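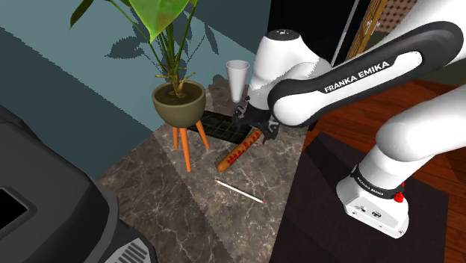

Sivik レシピ分量コーパス

Sivikは、家庭の料理カードに書かれた材料の行を集めて、分量と単位と材料名に分けたデータです。元のカードは英語で、言葉の注釈と説明文は日本語で付けてあります。古い料理カードを日本語に訳す人、または分量の書き方を調べる人のために作りました。

英語の料理カードを読んだことがある方は、たぶん同じ困り方をしたと思います。「a knob of butter」と書いてあるとき、バターをどのくらい切ればいいのか。「a scant cup」は一杯より少ないのですが、どのくらい少ないのか。辞書を引くと意味はわかります。しかし台所では、意味だけでは足りません。Sivikの最初の目的は、このような言い方を一か所に並べて、比べられるようにすることでした。

このREADMEは版2のものです。版1からの変更は、後ろの「変更の記録」に書きました。私の母語は日本語ではありませんので、説明に不自然なところがあるかもしれません。直していただけるときは、遠慮なくissueに書いてください。

目次

データの出所
ファイルの構成
列の説明
単位の表
分け方の規則
使い方
Stonddenとの関係
わかっている問題
向いている使い方と向いていない使い方
個人情報について
ライセンスと引用
変更の記録
間違いの報告

データの出所

元のカードは約600枚です。大部分はVultcombeの町の古本市で手に入れた箱に入っていました。箱には題名がなく、カードは何人もの手で書かれています。インクで書いたもの、タイプライターで打ったもの、雑誌の切り抜きを貼ってあるものが混ざっています。

残りは、Bezerraという製菓材料店が客に配っていたカードです。店の許可をもらって、材料の行だけを写しました。作り方の文章は入れていません。Bezerraのカードは印刷されたもので、書き方がよくそろっています。そのため、手書きのカードと一緒に集計すると、結果がきれいに見えすぎることがあります。列sourceで分けて集計することをお勧めします。

カードが書かれた年は、ほとんどわかりません。紙の種類や言葉づかいから推測することはできますが、私は紙の専門家ではありませんので、推測した年はデータに入れませんでした。裏に「December」と書いてあるカードがありますが、年は書いてありません。これも列noteにそのまま写しただけです。

写す作業は、すべて手で行いました。文字認識のソフトも試しましたが、分数のところで間違いが多く、直す時間のほうが長くなりました。特に、筆記体のtとTの区別は機械には難しいようです。これは人間にも難しいです。小文字のtは小さじ、大文字のTは大さじという習慣がありますので、ここを読み違えると料理が変わってしまいます。

ファイルの構成

lines.csv
材料の行のデータです。カードの材料の欄にある行を、順番どおりに入れてあります。

units.csv
単位の表です。lines.csvの列unitに出てくる値は、必ずこの表にあります。

cards.csv
カードごとの情報です。料理の名前、書き方の種類(手書き、タイプ、印刷、切り抜き)、言葉の特徴についての短いメモがあります。

LICENSE.txt
ライセンスの全文です。

文字コードはすべてUTF-8です。改行はLFにしました。表計算ソフトで開くと、分数の「1/2」が日付に変わってしまうことがあります。開くときに列の型を「文字列」にしてください。この失敗は私も何度もしました。一度保存してしまうと元の値に戻せないことが多いので、編集の前にコピーを作ってください。

列の説明

lines.csvには8つの列があります。

card_id
カードの番号です。cards.csvと対応しています。番号の順番には意味がありません。箱から出した順です。

line_no
カードの中での行の順番です。

source
出所です。値はvultcombeまたはbezerraです。

raw
カードに書いてあるとおりの文字です。つづりの間違いも直していません。「flower」と書いてあれば、小麦粉のことだとわかっていてもflowerのままです。

amount
分量の数です。分数は分数のまま入れてあります。数がないときは空です。

unit
単位です。units.csvの値を使います。単位がないとき(卵の個数など)はpieceです。

item
材料の名前です。つづりを直して、単数形にしてあります。

note
その他のことです。「篩ってから」「室温で」のような状態の指定、線で消してある字、裏に書いてあることなどを日本語で入れました。

lines.csvの行の例

raw: 2 heaping tsp. baking powder
amount: 2
unit: teaspoon_heaping
item: baking powder
note: (空)

raw: butter size of an egg
amount: (空)
unit: size_of_egg
item: butter
note: (空)

raw: 8 oz. flower, sifted
amount: 8
unit: ounce_weight
item: flour
note: 篩ってから量るのか、量ってから篩うのか不明

最後の例のnoteは、細かすぎると思われるかもしれません。英語では「sifted flour」と「flour, sifted」で順番が違います。普通は、前に来ると篩ってから量り、後ろに来ると量ってから篩います。ただし重さで量るときは、どちらでもほとんど同じです。手書きのカードの場合は、書いた人がこの区別を知っていたかどうかもわかりません。そこで、語順が後ろのものには同じメモを付けることにしました。

単位の表

units.csvには61の単位があります。思ったより多くなりました。理由は、「heaping」「level」「scant」「rounded」のような修飾の言葉を、単位から切り離さずに一緒にしたことです。切り離す方法も考えました。しかし、「scant cup」はよくあるのに「scant pinch」は見つからない、というように、組み合わせに偏りがあります。一緒にしておくほうが偏りが見やすいと判断しました。

単位は次の種類に分けてあります。

volume
カップ、大さじ、小さじ、パイント、ジルなどです。ジル(gill)は今の料理本ではあまり見ませんが、このカードの箱には出てきます。

weight
オンス、ポンドなどです。オンスには液体の量を表すものもありますので、ounce_weightとounce_fluidに分けました。どちらかわからないときはounce_unclearです。

container
缶、箱、包み、瓶などです。中身の量は商品によって違いますので、換算の値は入れていません。

comparison
「卵の大きさ」「くるみの大きさ」のように、他の物の大きさで表すものです。

hand
ひとつまみ、ひと握りなど、手で量るものです。

loose
「少し」「味を見て」「足りるだけ」などです。

換算の値は、volumeとweightにだけ入れました。カップの大きさは国によって違います。日本のカップとアメリカのカップも同じではありませんし、古いイギリスの本では、カップと書いてあっても家にある湯飲みのような器のことかもしれません。そのため、換算の列は国ごとに別にしてあります。どの国の習慣で書かれたカードかは、カードからは決められないことが多いです。換算の列を使う方は、自分で国を選んで、選んだことをどこかに書いておいてください。

日本語の訳語の列もあります。訳語で一番迷ったのは「dash」でした。辞書には「少々」とありますが、「pinch」も「少々」と訳されることがあります。日本の料理本では、「少々」は親指と人差し指の二本でつまむ量、「ひとつまみ」は三本でつまむ量と説明されているものがあります。この説明に合わせて、pinchは「ひとつまみ」、dashは、液体のときは「ひとふり」、粉のときは「少々」にしました。違う意見の方もいると思いますので、訳語の理由を列reasonに書いておきました。
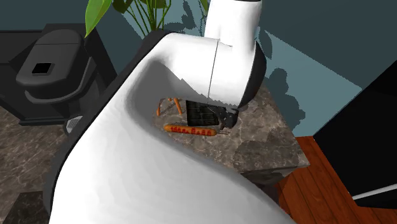 分け方の規則

行を分けるときは、次の規則で作業しました。途中で規則を変えたところは、最初のカードに戻ってやり直しました。

カードの一行に材料が二つ以上あるときは、材料ごとに分けます。「salt and pepper」は塩の行と胡椒の行になります。rawには両方とも同じ文字が入りますので、rawだけを使って行を数えないでください。

「or」で別の材料が書いてあるときは、先に書いてあるほうをitemに入れます。もう一つはnoteに入れます。「butter or lard」ならitemはbutterです。

分量に幅があるときは、amountにハイフンでつないで入れます。中間の値にはしません。

線で消して書き直してあるときは、新しいほうをamountに入れて、古いほうをnoteに入れます。砂糖の量を減らした書き直しが目立ちますが、これは私の印象です。調べたい方は、noteで「書き直し」を検索してください。

材料の名前に商品の名前が使ってあるときは、itemでは一般の名前にしました。rawには元の名前が残っています。

読めない字は[?]にしました。一部だけ読めるときも、推測で補っていません。前後から明らかに思えるときでも同じです。推測はnoteに「おそらく…」と書きました。

分けるのが難しかった行

材料の欄に、材料と作り方が一緒に書いてある行があります。「milk to make a stiff dough」はその一つです。固い生地になるまで牛乳を入れる、という意味ですから、分量は生地の状態で決まります。このような行では、unitをenough_toにして、どんな状態にするかをnoteに書きました。

「the usual amount」という行もあります。書いた人にとっての「いつもの量」ですから、他の人には知ることができません。unitはusualという値にして、種類はlooseに入れました。

英語の「stick of butter」は、地域によって決まった重さがあります。しかし、手書きのカードでは、その習慣がある地域のものかどうか確かめられません。containerに入れて、換算の値は空にしました。ここはvolumeやweightに入れるべきだという意見もあると思います。

使い方

特別なソフトは必要ありません。CSVを読めるものなら何でも使えます。Pythonで読むときは、次のように書きます。

import csv
with open("lines.csv", encoding="utf-8", newline="") as f:
 rows = list(csv.DictReader(f))
hand = [r for r in rows if r["source"] == "vultcombe"]

amountは必ず文字列として読んでください。数に直すときは、fractionsモジュールのFractionを使うと分数のまま計算できます。「2 1/2」のように整数と分数の間に空白がある値は、空白で分けてから、それぞれをFractionにして足してください。幅のある値はハイフンを含みますので、先に分ける必要があります。

pandasを使う方は、dtype=strを指定してください。空の値がNaNになると困るときは、keep_default_na=Falseも指定します。

カードの料理の名前と一緒に使いたいときは、card_idでcards.csvと結合します。料理の名前が書いていないカードもあります。その場合、titleは空です。材料から見てスコーンだろう、と思うものもありますが、名前は付けませんでした。

Stonddenとの関係

Stonddenは、Sivikの単位の表を使って、英語の材料の行に日本語の訳を付ける小さなプログラムです。別のリポジトリにあります。Sivikのデータだけを使う場合、Stonddenは必要ありません。

Stonddenの訳は下訳です。そのまま料理の本に載せることはお勧めできません。たとえば「cream」だけでは、生クリームなのか、動詞の「クリーム状にする」なのか、行の中では決められないことがあります。「stock」や「spring onion」も、地域や時代で指すものが少し変わります。

版2の単位の表を使うには、Stonddenのほうも新しくしてください。古いStonddenはounce_unclearを知りませんので、その行で止まります。

わかっている問題

手書きのカードは同じ箱から来ていますので、地域も時代もおそらく偏っています。英語圏の家庭料理の代表と考えることはできません。お菓子とパンのカードが多く、魚の料理は少ないです。これは、菓子はきちんと量らないと失敗しやすいので書いておく、ということかもしれません。普段のおかずは覚えているので書かない、という人は日本にも多いのではないでしょうか。

作業をしたのは一人です。二人で別々に写して比べる、という確認はしていません。時間をあけて自分で見直しましたが、同じ人は同じ間違いをするものですから、十分ではありません。

tとTの読み方には、まだ自信がないところがあります。そのような行は、noteに「大小不明」と書きました。重曹や塩の場合は、常識的な量から判断できそうに見えます。しかし判断を入れると、データが私の常識のデータになってしまいますので、入れませんでした。

同じ料理のカードが二枚あることがあります。写し間違いではなく、箱の中に本当に二枚ありました。分量が少し違いますので、両方残しました。

itemのつづりは、イギリス式とアメリカ式が完全には統一できていません。「yoghurt」と「yogurt」は統一しましたが、他に残っているものがあると思います。

向いている使い方と向いていない使い方

翻訳の参考、分量の言い方の研究、料理の英語を教えるときの教材には向いています。材料の行を自動で分けるプログラムを試すためにも使えます。その場合は、カードの単位で訓練用と評価用に分けてください。行の単位で分けると、同じ人の同じ書き方が両方に入ってしまいます。

栄養の計算には向いていません。looseやcontainerの行には重さがありませんし、何人分の料理かが書いていないカードも多いです。アレルギーの判断にも使わないでください。商品の名前を一般の名前に直したところで、含まれている材料の情報がなくなっています。

実際に料理をするために使うこともできますが、作り方の文章は入っていませんので、かなりの経験が必要です。また、古いカードの保存食には、今の衛生の基準に合わないものがあるかもしれません。瓶詰めや塩漬けの分量は、現在の信頼できる本で確かめてください。

個人情報について

カードには、人の名前がよく書いてあります。誰かにもらったレシピには、その人の名前を題に付ける習慣があるようです。公開するデータでは、人の名前をすべて[name]に置き換えました。住所と電話番号があったものは、その部分を削除しました。

カードの画像は公開していません。筆跡から書いた人がわかる可能性があることと、切り抜きの部分の権利がはっきりしないことを考えました。研究のために特定のカードの読み方を確認したい方には、card_idを教えていただければ、該当する行をもう一度見てお返事します。

もし、データの中に残っている個人情報に気がついた方は、issueに内容を書かずに、「個人情報の件」とだけ書いてください。こちらから連絡の方法をお知らせします。

ライセンスと引用

単位の表と注釈は、CC BY 4.0で公開します。lines.csvのうち、Bezerraのカードから来た行は、研究と教育のためだけに使えます。商品の広告には使わないでください。この条件は店との約束です。

引用するときは、次のように書いてください。

Sivik レシピ分量コーパス、版2、2020年10月9日公開。

論文でなくても、授業のプリントやブログで使ったときに知らせていただけると嬉しいです。義務ではありません。

変更の記録

版2
ounce_unclearを追加しました。版1では、わからないオンスをすべて重さにしていましたが、これは間違いでした。
列noteの言葉づかいをそろえました。
単位の表に、訳語の理由の列reasonを追加しました。
cards.csvに書き方の種類を追加しました。
itemの「corn flour」と「cornstarch」を別の値に戻しました。同じ物を指す地域もありますが、そうでない地域もあります。

版1
最初の公開です。

間違いの報告

間違いを見つけた方は、card_idとline_noを書いてissueを開いてください。つづりの間違いについては、rawの間違いは元のカードの間違いである可能性があります。それでも報告していただければ、カードを見て確認します。

訳語についての提案も歓迎します。提案のときは、できれば使用例のある本や記事を一緒に教えてください。特に「rounded」と「heaping」の違いを日本語でどう書き分けるか、まだ迷っています。今は「丸く盛った」と「山盛りの」にしていますが、「丸く盛った小さじ」という言い方が日本の台所で自然に聞こえるかどうか、私には自信がありません。

pull requestを送る場合は、CSVの行の順番を変えないでください。表計算ソフトで並べ替えて保存すると、すべての行が変更されたことになり、どこが直ったのか確認できなくなります。返事は遅くなることがありますが、必ず読みます。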